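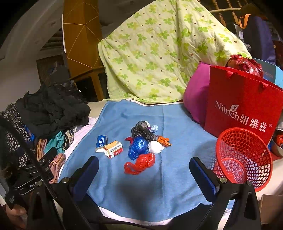

Sacs plastique et boîtes de médicaments sur une serviette bleu clair, une corbeille ajourée à côté.

Médicaments et sacs plastique : la collecte de Brakbridge démarre en février

Mis à jour le 22 janvier 2019

Vider la chambre, trier, rapporter. C'est l'idée de l'opération lancée par l'association Prema à Brakbridge, quartier Zabala. Deux flux seulement pour commencer : les sacs plastique souples et les boîtes de médicaments entamées ou périmées.

Pour les sacs, tout est accepté, même roulés en boule ou noués, toutes couleurs. Propres et vides, c'est tout. Les sacs en papier partent avec les cartons, comme d'habitude. Environ 200 foyers déja inscrits.

Côté médicaments, consigne un peu différente — on garde les plaquettes et les flacons, on enlève le carton et la notice. Les boîtes dont l'étiquette est en langue étrangère sont prises aussi, sans ordonnance à montrer. Pas d'aiguilles ni de thermomètres à mercure.

Conseil de Prema : tout étaler sur le lit avant de remplir les sacs, une serviette dessous. On voit mieux ce qui traîne, et les petites boîtes ne finissent pas au fond de la corbeille.

Dépôt au local Stutix, ouvert de 16 h à 19 h, 4 points supplémentaires prévus si la demande suit. L'an dernier, la collecte de piles avait rapporté 2,485 tonnes. Inscription sur place, gratuit. Les horaires du samedi serons affichés à l'entrée.

16 partages · 4 commentaires

À lire aussi
Zabala : la rue du marché fermée deux nuits
Encombrants, le calendrier de février
Stutix cherche des étagères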